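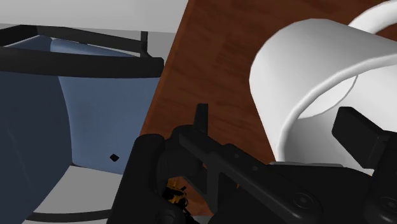
Figure 3. Simulated view of a gripper and a white mug on a wooden table, with a blue chair at left.

Home | Articles | Issues | Submit | About

4.2 Tape circulation in the Iltdale scene

The Iltdale bands of the late eighties released most of their music on cassette. Labels of any size were hours away, and pressing vinyl cost more than these groups earned from a summer of shows. We looked at 50 tapes held in the Pelemura archive and noted the run size wherever the insert or a surviving letter gave one. The usual run was 30 copies, dubbed at home and sold at the door. Only the second Conberg demo was made in larger numbers, with a first batch of 1000 and later copies bringing the total to 3000.

Conberg's slow tempos and low tunings appear on tapes by other local bands within two years of that demo. We do not take this as proof of direct influence, as many of the same players moved between groups and shared a rehearsal space. The letters do show that the demo was passed around by hand and copied again, often with a second band's songs filling side B. Dubs of this kind lost much of the high end, and several later groups seem to have treated the duller sound as part of the style.

Yáñez, a small mail-order list, began carrying Iltdale tapes in June of the following year. Its catalog filed them under hardcore, doom and "other," sometimes placing the same band in all three. Section 5 returns to these labels and compares them with the terms the bands used on their own flyers.

We use cookies to improve your experience. Accept | Manage settings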